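Zasteo folding craft table, four months in

I bought the Zasteo table in September to replace a card table that had started to sag in the middle. I sew, mostly mending and quilt tops, and I wanted something I could put away when people come over. It cost 300 dollars with shipping from Stendcombe, the only store near me that carries it.

Assembly took one evening. The legs go on with 18 bolts, all the same length, and the wrench in the box is good enough to finish the job. The instructions have the crossbar drawn upside down on page two. Go by the holes and ignore the drawing.

Open, the top is 70 inches long, enough to lay out most of a twin quilt without shifting it. It doesn't wobble with a sewing machine running at full speed. I had a Polberg table before the card table and that one walked across the floor.

The finish is the weak point. Pins leave marks, and the iron left a dull patch even through a folded towel. I now keep a cloth on it all the time. Fabric slides on the bare surface too, so the cloth helps with cutting.

The leaf on the right side needs two hands to lift. The catch is stiff and placed too far back for anyone with short arms. It has loosened a little since the fall. The casters are fine on wood floors and poor on carpet.

Small things such as tins and chalk stay put once there is cloth under them. There is no lip along the edge and no drawer.

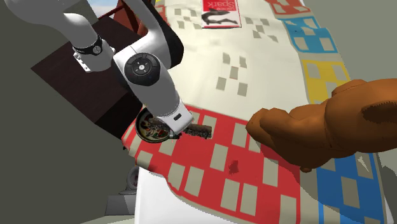

Anel Visser writes that the catch on hers loosened after a drop of sewing machine oil, and that Stendcombe mailed her a replacement for the leaf hinge without charging for it. She would still pick the Rodrigues table for a small room, as it folds flatter against the wall.

I haven't tried the Rodrigues. For the price I would buy the Zasteo again, with a cutting mat in the same order.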